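Home | Posts | Workshop | Contact

Sixteen plates by remote

I spent most of March learning to wash dishes with somebody else's hands, and I loved it! Kosmas Gkikas let me drive the arm at Ridgeway -- one controller per hand, eyes on the wrist view -- and my first eight tries were awful. I squeezed too hard, I rushed, I forgot the faucet was there.

Then it started to click. You tip the plate, let the soft fingers settle on the rim, and wait a beat before you lift (waiting is the hard part for me). Every run gets saved so the robot can learn from it, my clumsy pauses included. Kosmas wants 777 of them. I've signed up for more!
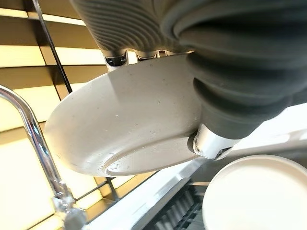
Next up: mugs

Handles scare me a little. I'll write again after five good ones.

We use cookies to remember your settings. OK

Contact | © Kosmas Gkikas and friends, Fisville | Back to top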